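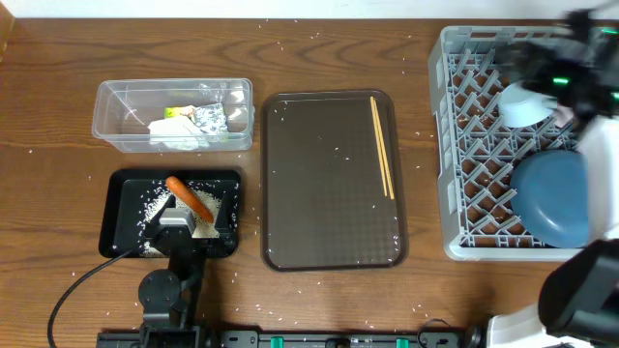

2 min read

Mabula man charged after break-ins at storage units

MABULA — A 34-year-old man was arrested on suspicion of breaking into storage units on Plandbridge Road and selling part of the stolen goods online, the Mabula Police Department announced.

Nassoro Shirima, of Mabula, faces preliminary charges of burglary, theft and possession of burglary tools. He was booked into the county jail on the night of 2nd June and remained there the next morning. It was not clear from the court record if he has a lawyer.

According to the police report, officers were called to the Serach Self Storage site shortly before midnight. A driver who was passing by had seen a light moving between the buildings, and the front gate was standing partly open. When the first patrol car came in, a man left through a gap in the back fence and ran in the direction of the railroad line. He was found a short time later behind a closed tire shop and was arrested without injury.

In his backpack, the report says, officers found a bolt cutter, two headlamps, a pair of gloves and a padlock which had been cut through. The padlock was later matched to unit 192. A second unit, number 306, was also open, and boxes had been pulled out of it into the lane.

Investigators believe that the case is connected to other thefts reported at the same site during the spring. Renters told police that they had lost power tools, two bicycles, a sewing machine and a set of car wheels. One of the bicycles was found in an online listing, where the seller was using the name Paltus. Detectives say they traced the account to a telephone number belonging to Shirima.

The value of the goods from the two units was put at $1,505. This sum does not include the earlier thefts, for which the police are still collecting statements.

The storage company said in a written message that it has changed the code for the gate and repaired the fence. It has also asked all renters to come and check their units, even if the lock looks normal from outside. In one of the earlier cases, the thief had put a new lock of similar type on the door, and the renter noticed the loss only when her key did not fit.

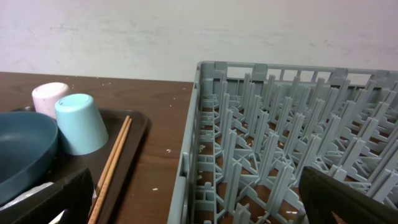
Peninah Temba said she had paid rent for her unit for years and learned of the break-in from another renter, before anyone called her. She wants the company to put cameras in the back lanes as well, and told the Mabula paper that "a new code is fine, but he did not need the code to go through the fence."

The company did not answer a question about cameras.

Police ask anyone who rented at the site this year, and who is missing property, to bring receipts, photos or serial numbers to the front desk of the department, Room 101. People who bought tools or bicycles from the Paltus account are also asked to make contact. They should keep the items as they are and save any messages from the seller.

A first hearing has been held by video, and bail has not been set. The next court date is expected in August.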